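The Joy of a Messy Block Bin

Print | E-mail

March 1, 2020
By Ghislain MacDonald
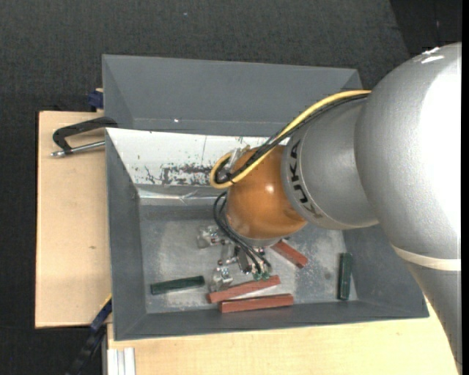 I have a soft spot for plain wooden blocks, the kind with no faces, no magnets and no batteries. My daughter Ella got her first set from her grandfather when she was 2 and we've been stepping on them ever since (the long sticks are the worst, they roll!). She's nine now and still drags them out on rainy Sundays.

Over the years I've tried every way of storing them. Drawstring bags, a drawer, one very pretty basket that shed bits of itself all over the rug. What finally stuck was a big open bin with sloped sides. You tip everything in, it slides down to the middle, and you're done before the kettle boils. It gets scuffed and dusty down there, and I've stopped caring. A damp cloth in April, another before the holidays, and that's my whole system.

My neighbor Gordon Sutherland thinks I'm a savage. His set has 162 pieces and every one goes back in its tray, sorted by length, reds with reds and greens with greens. It's gorgeous, I'll admit it. It also takes him most of an evening, and his grandkids are scared to touch it.

Mine get dumped. Green sticks land every which way, the reddish-brown bricks end up in a heap, and half the fun is digging for the one you want. Ella swears she builds better out of a jumble, and last week she made a bridge long enough to reach the couch, so I'm not going to argue with her. Gordon came over to look at it and went home muttering about sandpaper.

Last updated: March 1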